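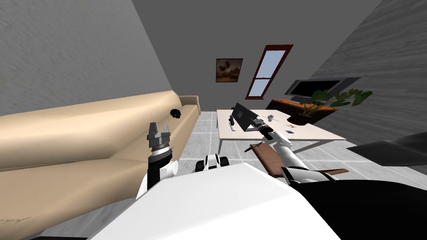

One reader of the previous part, posting as Odera, wrote in to ask why the planner kept rejecting every grasp near the laptop when the arm plainly had room. The usual cause is a collision margin set once for the whole room. A margin that is safe for a sofa or a chair is too wide for small items on a coffee table. This part sets margins per object in Drondano.

Before you start

Load the living room scene and pause the simulation. Both arms should be listed in the planning panel. Check that the camera transform comes from the head link and not from the world origin. If the view is tilted, the point cloud has to be rotated by the same transform before the table plane is fitted, or the plane will cut through the laptop.

Step 1. Split the collision groups

Open groups.cfg and create two entries, large and tabletop. Put the sofa, chair, table and media stand in large. Put the laptop and the small items in tabletop. Anything left out falls back to the global margin.

Step 2. Set the margins

Set large to 90 mm and tabletop to 10 mm. Leave the self-collision margin alone. The arm still checks against the torso at full width, and reducing that value hides real contacts between the forearm and the shell.

Step 3. Exclude the target

Add the object to be grasped to the allowed list for the gripper fingers only. If you add it for the entire arm, the planner will accept paths that drag the wrist through it. The entry is cleared when the plan ends, so set it again for each attempt.

Step 4. Plan one arm at a time

Lock the left arm in its current pose and plan the right arm with a limit of 300 ms. If the planner times out, raise the limit before you touch the margins.

Reading the log

Error 229 means the start state is already in collision. Back the gripper away from the tabletop and plan again. If the error stays, print the contact pairs with the -p flag and look for a link paired with the table.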